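I went to the Lomham town council meeting on the proposed parking changes, mostly because I had complained about them to my neighbor Yara Bataineh and she asked if I was going to complain to anyone who could vote.

The proposal would put meters on Saliba Street and the two blocks behind the library. Parking there is free now, with a limit of 2 hours that is rarely enforced. The council says the meters would pay for sidewalk repairs. Council member Hanan Bitar has backed the plan since April and she spoke first. Her case was that people who work downtown park in front of the shops all day and customers can't get in. I think she is right about that part.

Lucero Huaranga spoke against it. She represents the east side, where a lot of people drive in because the bus stops running at 9. She wanted the first hour free and a written promise that the money would stay with the sidewalks. Bitar said the first hour was open for discussion. She did not say much about the promise.
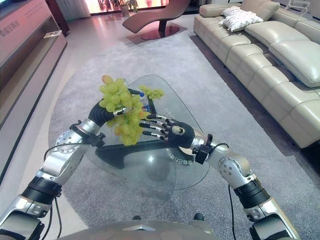
*Page last changed: 22 October 2025*

Public comment took up most of the evening. There were roughly 60 people in the room, more than I have seen at anything other than a school budget vote. Each speaker got two minutes and the chair, Hala Najjar, held everybody to it, including a man who had brought a map and was still unfolding it when his time ran out.

I used my two minutes to ask who would run the meters. The packet names a company called Zostano but gives no contract length and no fee. The town manager said those terms were still being worked out. I would have liked to see them before a vote – once the poles are in the ground it gets a lot harder to say no.

Nabil Bataineh, Yara's brother, asked about residents on Saliba who have no driveway. He was told a permit would be available, price to be decided.

In the end there was no vote. Huaranga moved to table the item until the contract terms are public, and the motion passed with four in favor. Bitar voted no and said the sidewalks weren't going to get any cheaper. They are bad, I'll give her that. The corner by the post office has been patched so many times that the patches have patches.

The packet is at the clerk's counter if you want to read it. The traffic count is in the back, after the letters, and the letters are worth reading too. Written comments go to the same counter and need your name and street address on them. I'm sending one about the contract, and Yara says she is writing about the permits.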